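**Wall color for a tiny kitchen: who has gone full cream?**

**pantrymoth_7**
OK, I have been staring at paint chips since the start of November and I think I'm ready to commit. Cream! Everywhere! Walls, trim, the weird bit of ceiling over the window, all of it. My kitchen is tiny and faces north and it's been a sad green for as long as I've lived here. I've got it down to two from the Stemeveck range, Kragh and Jellix. Kragh is the warmer one, Jellix is a touch cooler.
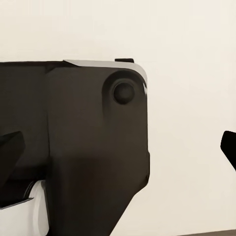
I keep going back to Kragh in the mornings and then by dinner time I'm a Jellix person again. Has anyone lived with either one for a whole winter? Does it go yellow under bulbs?

**lowtide416**
Kragh, Kragh, Kragh. We did ours two winters ago and I still walk in and grin. It does go a bit buttery at night, but I love that (it's a kitchen, butter belongs there). Two coats over a medium blue, no primer, and it covered fine.

**grout_expectations**
No primer over blue? I have to disagree with that one. Going from green to cream you want a coat of primer or the green will creep through and you'll be up a ladder for a third and fourth coat. Ask me how my hallway went.

Also I'd go cooler. North light is already gray, sure, but a warm cream in there can look like old piano keys. If you've got wood, let the wood bring the warmth!

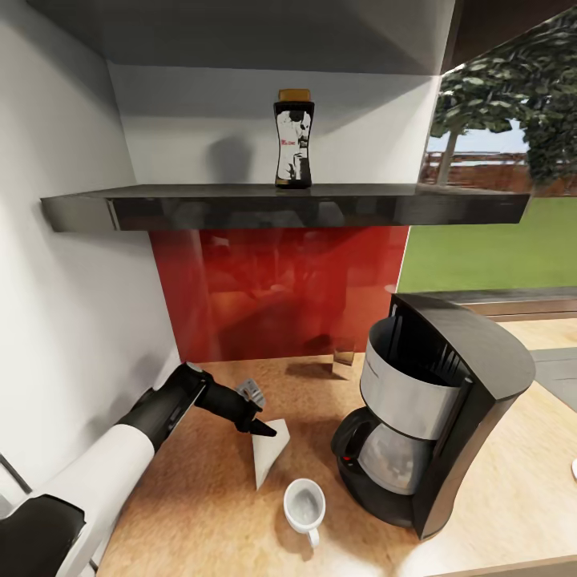

Paint a big piece of cardboard with each and move it around for a week. Behind the stove, next to the window, in the darkest corner. Chips are useless, they're the size of a cracker.

**lowtide416**
My walls are not piano keys, thank you very much. But yes to the cardboard, that's a great tip.

**pantrymoth_7**
Ha! Cardboard is happening tonight. What about sheen, though? The guy at Korer told me satin for kitchens and then the other guy at Korer told me matte.

**sillandsash**
Satin if you fry a lot, matte if your plaster is lumpy. Mine is lumpy, so matte, and the scrubbable kind wipes down just fine.
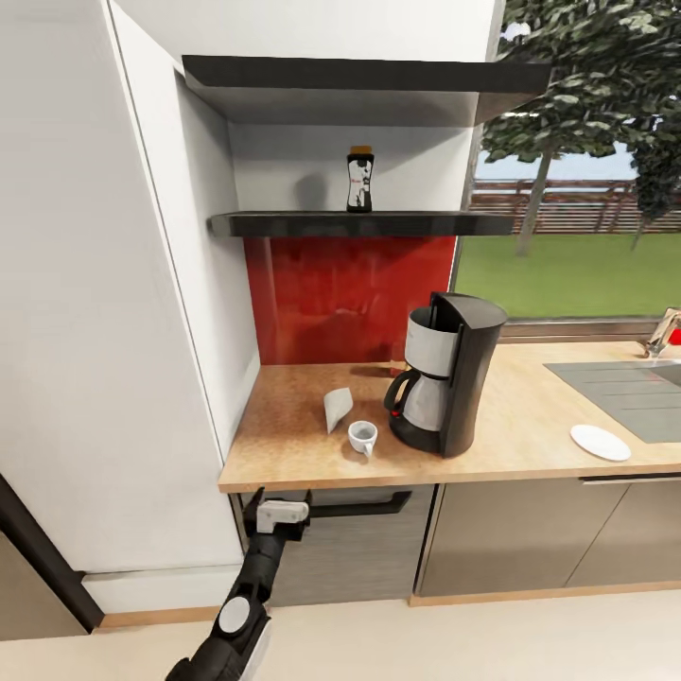 Whatever color you pick, please think about one dark thing to go with it! All that pale paint looks twice as fresh with something strong cutting across it. A charcoal shelf against a plain white wall does it for me every time, and you can keep it nearly bare, one little bottle with an orange-brown cap and you're finished decorating. Cheap, too, compared with new doors.

**grout_expectations**
Seconding the dark shelf. Dust shows like crazy on a glossy one, but still worth it.

**pantrymoth_7**
Oh no, now I want a shelf. Update: both cardboards are up, and Jellix is winning by the window and losing everywhere else. Buying primer tomorrow either way.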